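**Refinishing a round table: oil or varnish? (and why I'm now obsessed)**

**teapot_wren** wrote:

Hello all! Long-time reader, first proper post. I've caught the table bug and need someone to talk to, as my household has asked me to stop. 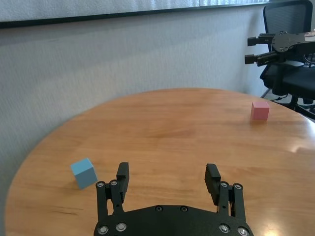

*Warm honey-orange, grain showing, bit of a shine.*

Mine is a round pedestal one from the Merness house clearance, and it's filthy. Somebody has put a dark brown stain on it and then what I think is floor varnish on top of that. I did a test patch on the underside with a card scraper and oh my goodness, the wood under there! Pale gold with lovely wavy lines in it. I stood in the garage grinning at a patch the size of a biscuit.

So, questions. I've got the top off (four big screws, one chewed up) and I'm going to scrape and sand it all back. After that do I go for hardwax oil or a proper varnish? It'll be our everyday table, so tea, homework, hot pans if I'm not looking. And how do people get that orangey warmth without it going the colour of a 1970s sauna?

---

**Bodger_of_Wollport** wrote:

Welcome! Oil, oil, oil. Two thin coats of hardwax, buff it in with a white pad, done. When it gets a ring on it you rub that bit back and put a dab more on. I did ours six years ago, we've had children's birthday parties on it, and it still looks gorgeous.

For the warmth, try it bare first. Most oils will pull it a good way towards honey on their own. Wipe a bit of white spirit on the sanded wood and you'll get a fair idea of the colour before it dries off.

---

**gluepot** wrote:

Going to disagree with Bodger here (again, sorry mate). For a family table I'd varnish every time. Oil is lovely to put on and lovely to touch, but one dinner with a leaky jug and you've got a white bloom to sort out. Three coats of an oil-based satin varnish, thinned for the first one, and you can forget it for years. Oil-based also goes amber as it ages, so you'd get your orange for free. The water-based stuff stays much paler.

Start your sanding at 80 if the scraper leaves tracks, then 120, then stop at 180. You can go to 200-and-something but I've never seen the point under varnish.

---

**Bodger_of_Wollport** wrote:

And when the varnish chips? You're stripping the whole top again! I'd sooner fix a ring in ten minutes.

---

**gluepot** wrote:

Mine hasn't chipped. Put a mat under the fruit bowl.

---

**marmalade_shed** wrote:

Both work, I've done both, please don't let these two put you off. What I'd check first is whether that top is solid or veneered. Look at the edge: if the grain on top carries on down over the side, you're probably solid. If there's a thin line all the way round, put the coarse paper away and use a gentle stripper. I went straight through a veneer on a lovely little table from the Plusilville auction and I still think about it.

Also, round tops: sand in straight lines with the grain, all the way across. It's so tempting to follow the curve and you'll see every swirl once the finish goes on.

---

**teapot_wren** wrote:

This is brilliant, thank you! Went out with a torch and the grain does run over the edge, so I think solid. There's a stamp underneath too, "Radulović" and then 2290. Maker and a stock number? Does it ring any bells?

---

**marmalade_shed** wrote:

Not one I know, but what a nice thing to find! Mask it off before you clean the underside. And finish the underside as well, at least one coat, or the top can cup.

---

**gluepot** wrote:

Agree with all of that. Photo of the stamp please!

---

**teapot_wren** wrote:

Update, 21st January. The top is stripped! It took three evenings and nearly all my scraper's edge. I tried the white spirit trick and shouted for everyone to come and look (one person came). I'm going to do an oil sample and a varnish sample on the underside and leave a wet mug on each overnight.

---

**Bodger_of_Wollport** wrote:

Give the oil 10 days to harden before the mug or it's not a fair fight!

---

**gluepot** wrote:

He's right about that, annoyingly. Same for the varnish.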